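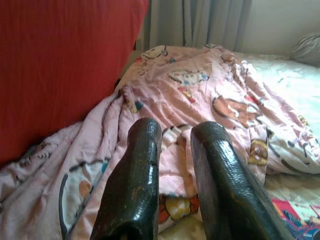
Hanneke Hoekstra objected that a rumpled blanket says little about how a bed was made, and we accept the point in part. Fold depth was therefore scored apart from coverage in all 1,168 bed records.

Figure 3. Printed pink blanket lying loosely over a bed, with soft diagonal folds.

Printed covers were harder to score than plain ones - the dark outlines of the figures were mistaken for creases in more than 40 records, 12 of which were dropped.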